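Skeltbridge Cell Setup Kit: three months in

I've been setting up simulated gripper cells with the Skeltbridge kit since February, and I'm still finding reasons to like it. You load your arm, load your gripper, tell it where the wrist view sits, and it walks you through getting the virtual cell ready before anyone touches the real one. Isla Prendergast talked me into it after I'd lost two whole days to a bad tool offset on our Leclerc cell (thank you, Isla!).

First impressions were great. The install took 11 minutes, the gripper import worked the first time, and the manual is short enough that I read all of it over lunch. There are 13 setup checks and you can run them in any order.

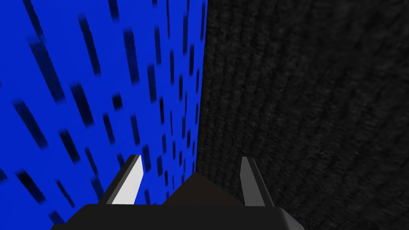 The wrist view is the part I use most. I keep it open while I jog the gripper in tight and look at what's behind each finger, and strong textures help a lot with that: with blue and black dashes on one side and a dark, fibrous surface on the other, the line where they meet is sharp, so I have something to center the fingers on. Shading is decent too. One finger can come out nearly white and the other a middle gray, and I've learned to move the light before I start blaming the finger model. Patterns do smear when you get close, so don't trust them for fine work.

Finger alignment is where the kit really earns its price. You set the open width, save it as a home pose, and every later check goes back to that pose by itself. Kirsten Simard found that you can copy a home pose between cells, and that alone has saved us an afternoon. 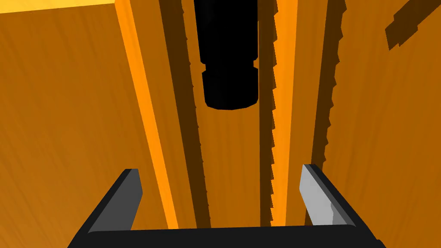

It also keeps the old poses, so if you nudge something and hate it, one click takes you back. I wish the Gorkby package we had before did that!

Complaints? Shadow quality is set too low out of the box, and the setting is buried 3 menus down. Renaming a tool breaks its saved checks. Support answered me the same day on the second one and said a fix is coming.

Four and a half stars from me. If you look after even one cell, try the trial version and start with the offset check.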